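About Us – Grorance Language School, Prirnemberg

Welcome to our page! If you are reading this, maybe you want to learn a language, or maybe your daughter or your boss has told you that you should. Both are fine reasons. We are a small school on the second floor above the old pharmacy in Prirnemberg, and we teach English, German and Turkish to adults.

How we started

The school was opened by Wiebke Strobel, who had taught evening classes in the town hall for many years. When the town hall was renovated, the classes lost their room, and for one winter they met in her kitchen. There were seven chairs, so the group could have seven people. In February she signed the contract for our present rooms, and the kitchen group came with her. Three of them are still learning with us today, and one has changed from English to Turkish because, in her words, she wanted to be a beginner again.

The name Grorance comes from that kitchen. It was a wrong word which a student wrote in a dictation, and no one could find out what he had wanted to write. We liked the sound of it, so it stayed.

How we teach

Our groups have at most nine people. In the first lesson you speak already, even if it is only your name and what you ate for breakfast. We use a course book, but we do not follow it page by page. Grammar is explained on the board, with color chalk, and then practiced in pairs. After 40 minutes there is a break with tea, and in the break you may speak whatever language you like.

Homework is given every week. It is short, and it is always corrected by hand by your own teacher. If you could not do it, please come anyway. We prefer a student without homework to an empty chair.

For the higher levels we have reading evenings. Each group chooses one article or one short story, and every person prepares two questions for the others. The topics last term were beekeeping, rents in big cities, machines at work and the history of the umbrella. The discussion about rents was so loud that the neighbors came up to ask if everything was in order.
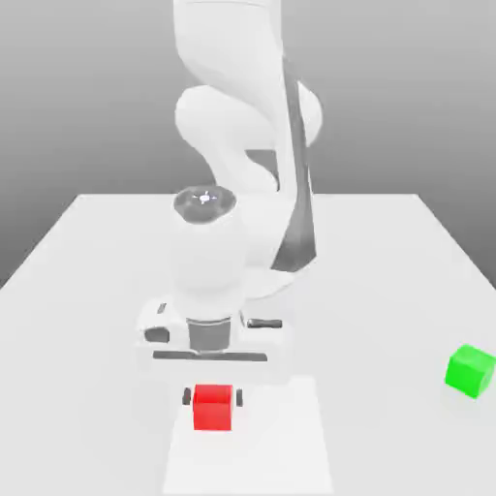

I was afraid of the reading evenings for a whole year, writes Gökçe, and then I went to one and talked more than anybody. My advice is to sit next to a person you do not know. You will make mistakes together and it is much easier.

We are happy about letters like this one, and we keep them in a folder by the entrance where everybody can read them. You are welcome to add a page, also if you have something critical to say. The complaint about our cold hallway was fair, and there is a heater now.

Our teachers

We are five teachers. All of us have learned at least one foreign language as adults, so we know how it feels to search for a word while the other person waits politely. Wiebke still teaches two groups herself, German for beginners and the conversation class on current topics. She also does the placement talks. This is not a test – you sit together, you talk a little, and afterwards she tells you which group would be good for you.

The exchange with Prukovcombe

Once a year a group travels to our partner school in Prukovcombe for one week. You live with a host family, have lessons in the morning and are free in the afternoon. In the other half of the year their students come to us, and we look for families who can offer a bed and a patient ear. Please tell the office if you have space.

Our school today

This term we have 153 students. The youngest is eighteen, and the oldest does not want her age on the internet. New courses begin in spring and in fall, but you can join a running group if there is a free place. A trial lesson costs nothing.

The office is open in the afternoon, and in the evening until the last class has started. The bell sticks a bit, so please press it long.

Page last changed: Nov 17, 2018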